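**Subject: Re: [hospitality-tech] Anyone going to the Maltance open day?**

Hi all,

Sorry for the slow reply Harriet, I've been run off my feet since I got back and the inbox is a horror show. I'll put your message below mine so people can follow along. Short version: yes, I went, and I'm glad I did, and no, I wouldn't be cancelling anyone's shifts just yet!

> On the list, Harriet Escobedo wrote:
>
> Is anybody getting along to the Maltance open day in June? I can't make it (annual leave, kids, the usual) but my GM has seen the flyer and now wants to know whether a robot can do turndown. I'd love to hear from someone who's stood in the room with it. Things I'd ask if I were going: is it a real bedroom or a mock-up, how does it cope with soft stuff, and how close do they let you get? Also is there parking.
>
> Harriet

Parking first: there is, but it's tiny and full by 9, so I ended up out on the main road and walked back with my good shoes in a bag.

They ran us through in groups, and mine was mostly housekeeping supervisors plus a couple of blokes from a linen supplier called Thakur who kept feeling the sheets. Hemant Khurana did the talking. He's their demo lead and he was good value, very happy to be interrupted, which is lucky because Mamta Sachdeva from our Roston property was in my group and she interrupts for sport. Coffee was decent. The muffins weren't.

On your first question, they've set up a proper bedroom for it, and they've gone for the fancy end of the market. Dark glossy headboard, gold trim on the nightstand, big white duvet, the lot. I'd been expecting a bare mattress in a warehouse. Hemant said they wanted shiny surfaces and busy trim on purpose, as plain furniture had been making life too easy. Mamta reckoned it looked like her auntie's spare room. 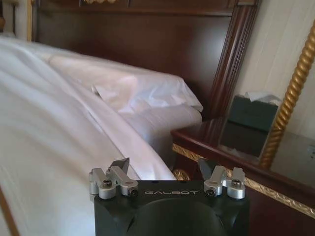

The soft stuff was what I'd really come for, same as you. My worry was always the duvet, because half our complaints are about lumpy corners and I couldn't see how two fingers would sort that out when it takes my team two hands and a hip. Hemant was pretty upfront about it. The job they're concentrating on is the bedside end: tidying the turned-over sheet, squaring the pillow, then the bits on the nightstand. A full strip and remake isn't on offer and he wouldn't give a date for one. I pushed a bit and got a very polite smile.

We saw 3 goes at the pillow. The first two were fine, slow but fine. On the last one it let go early and the corner flopped over, and they just reset and talked us through what it had got wrong. I liked that they didn't hurry us out the door! Timing-wise I had my phone going and the slowest run was almost 80 seconds, for something Kiran Katiyar on my floor would do in passing while telling you about her weekend.

How close do you get? There's a line of tape on the carpet and you stay behind it while the arm is live. Once it's parked you can go right up and have a sticky beak at the fingers, which have neat little linkages and socket screws you could get at with an ordinary hex key. Our maintenance fella would approve. I asked about lint and hair getting into the joints, and Sarla Kanaujia (she looks after their field trials) said it gets a wipe-down at the end of each day and she'd send me the cleaning sheet. Hasn't turned up yet, I'll forward it when it does.

The scheduling side runs through a thing called Kesero and I didn't warm to it. Too many screens, and the room status colours were nothing like the ones we use. Mamta had it worked out in a minute flat, so maybe that's me.

For your GM, I'd say it's worth a look as a trial on one floor, with someone on shift who's keen. They want a commitment of 30 rooms for the trial, though Sarla hinted that there's some wriggle room for smaller places. Ask her and not the sales address, you'll get an answer quicker.

Happy to have a chat if you want to ring me, mornings are best, before checkout gets silly. And if anyone else on the list was in one of the later groups, did yours get the tissue box bit? We ran out of time and I'm still cranky about it.

Cheers,
Jo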